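Jeltia is a student robotics club that I joined in May, and I'm still the one who writes these pages, so forgive the chatty bits! We have 17 members, two evenings a week and one long-running project, Flideo, which is all about getting an arm to handle ordinary household electrical bits: bulbs, lamp sockets, power strips. 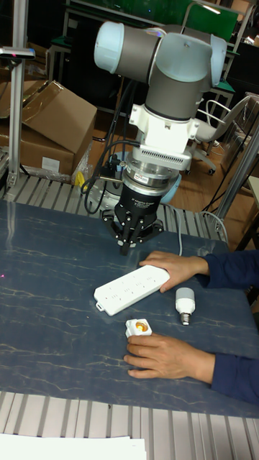
Sofia Triantafyllou reckons the bulb is the hardest of the lot and wants it dropped from the beginners' list. I don't agree, and we've logged more than 410 tries between us.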